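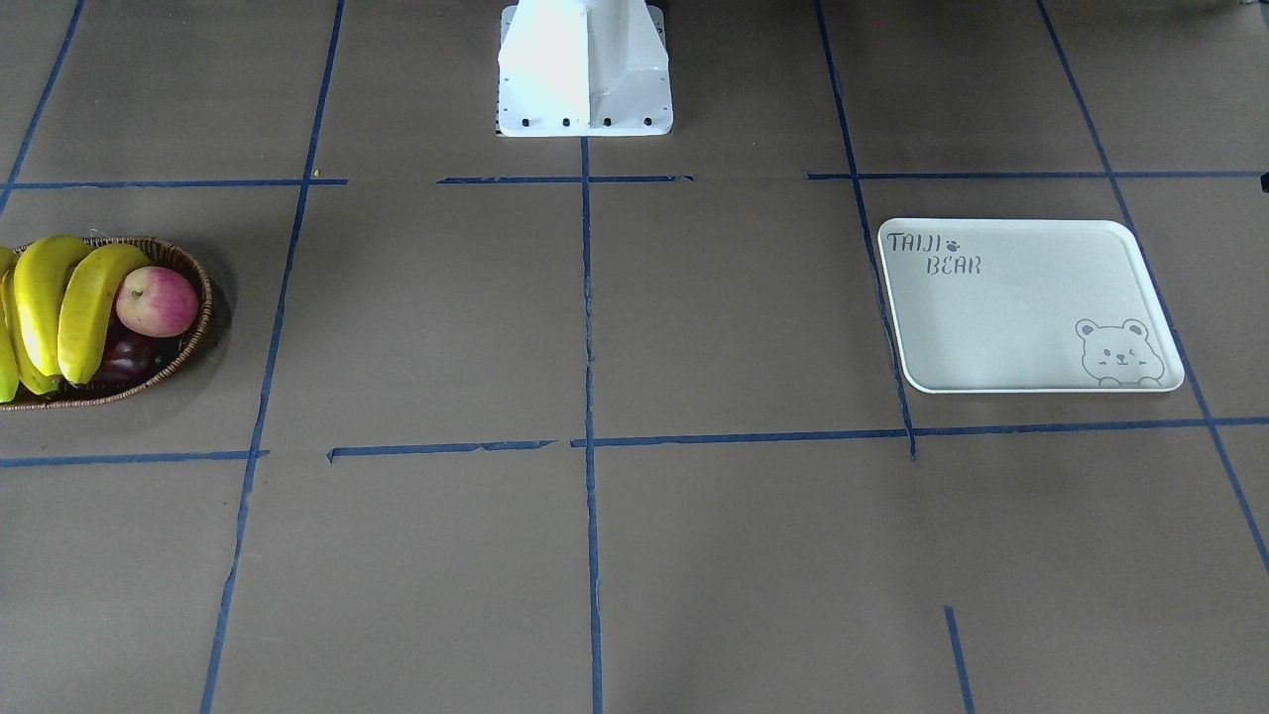 Iwona Baran considered that the notice circulated in February answered the technical questions and left the staffing ones open. She asked whether the packing roles at Jurnura would be regraded once the fruit cell entered regular use.

Home Forums Workplace Search Log in

Thread: Fruit handling at Jurnura, effect on packing roles

clelus_ops wrote:
The roles will not be regraded this year. Each packer assigned to the cell will complete 15 hours of training, which will be paid at the normal rate. The task under review is the transfer of fruit between a basket and a tray. Checking, labeling and carton work remain with the present staff.

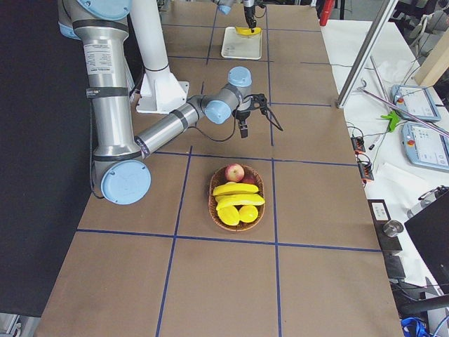

Two arms at the long table, with the fruit basket between them and the tray at the far end.

Wanda Sadowski wrote:
I have read the training outline. It covers the stop button, the pendant and the restart procedure. It does not state who is responsible when the cell stops in the middle of an order. On the Olszewski line, the packer was expected to restart the equipment and also to meet the hourly count. Members raised this repeatedly, and the count was never adjusted.

clelus_ops wrote:
The hourly count will be suspended for anyone working at the cell. A written statement to that effect will be added to the outline.

flolness_rep wrote:
I would ask that the statement say how long the suspension lasts. At Flolness the count was suspended and then brought back at the former level, while the machine was still stopping several times a shift. People who had been good at their work were suddenly marked as slow.

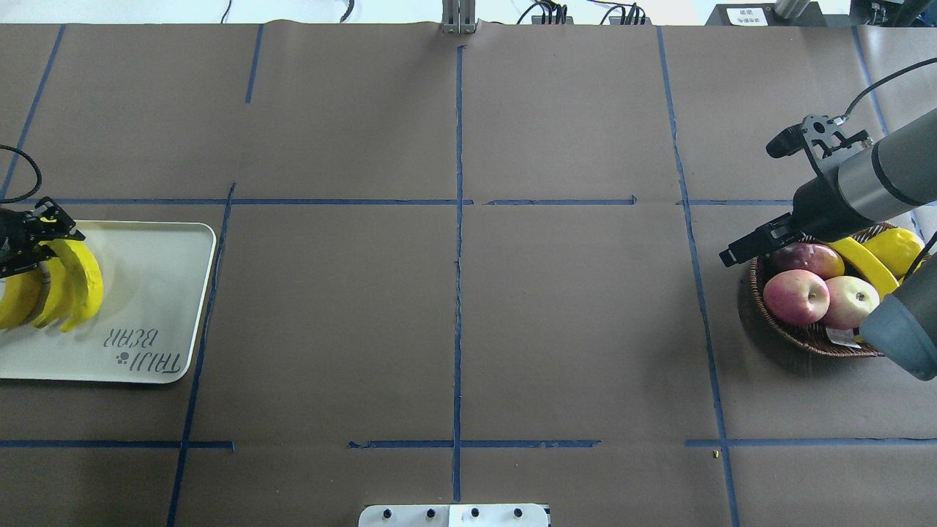 It also changed the work itself. A packer who once handled fruit all day now spent much of the shift watching it being handled, and several colleagues found this more tiring than packing. I request that rotation be set at no more than 2 hours at the cell, followed by a period at the ordinary benches.

line4_packer wrote:
I do not agree with the previous post. I have had wrist trouble for years and would accept a full shift at the cell. Rotation should be available to those who want it. A fixed limit takes the choice away from people like me.

flolness_rep wrote:
That is a fair objection. I would accept a limit which an employee may waive in writing.

clelus_ops wrote:
Management's position is that bananas and apples are to be treated as separate tasks for planning purposes. An order of 3,000 pieces would continue to be packed by hand. No bench will be removed during the review.

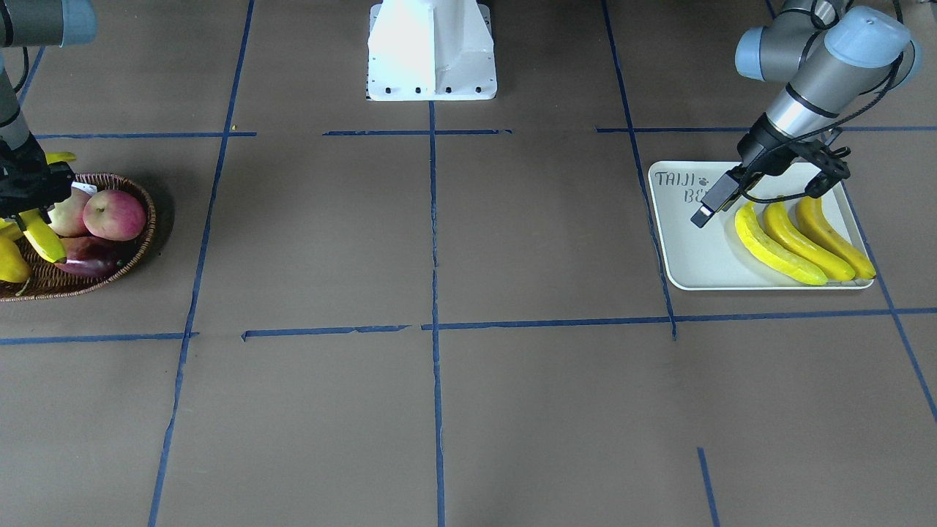

Wanda Sadowski replied that a review without a closing date could not reassure anyone, and asked that the benches be guaranteed in the same written statement as the hourly count.

clelus_ops wrote:
The request has been noted and will be put to the site manager. The revised outline will be posted in this thread. Until then, please send individual questions on grading to the personnel office.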